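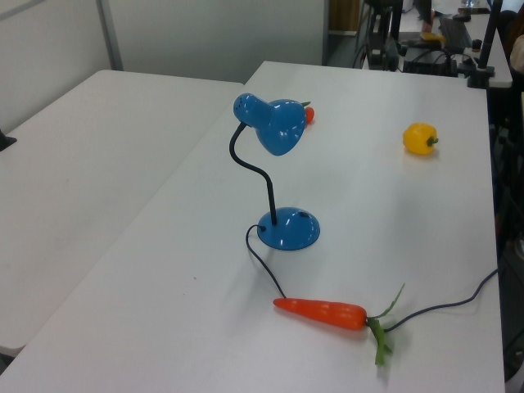

Katherine Giraldo replied that before anybody opens up the base I should try a different outlet and a different bulb, in that order, and write down what happens. Fair enough!

So, ticket 397, blue gooseneck lamp from the play-market table, complaint is that it flickers whenever somebody moves the neck. I went with the outlet by the door first (no change, still flickered when I bent it), then put in the spare 400 lumen bulb from the Zapata box and snugged it up good. Left it on for 62 minutes on 22 Apr 2023 and not one blink. 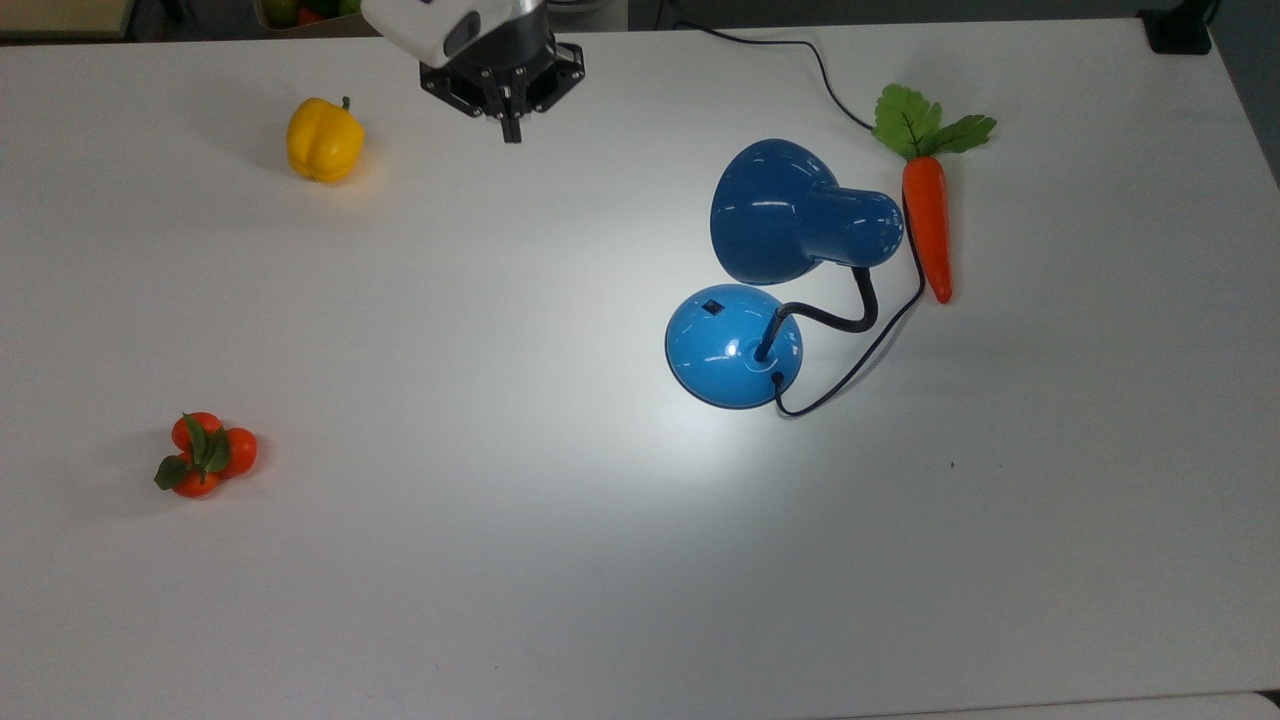 I also bent the neck every which way with the new bulb in, low over the table, up high, shade turned off to the side, and it stayed steady. The switch on the base feels fine to me, a nice firm click. My money's on the old bulb sitting crooked in the socket, but I'm keeping it just in case Deisy wants a look.

Leaving this open till Monday. If it acts up again, please add a note and don't start a new ticket!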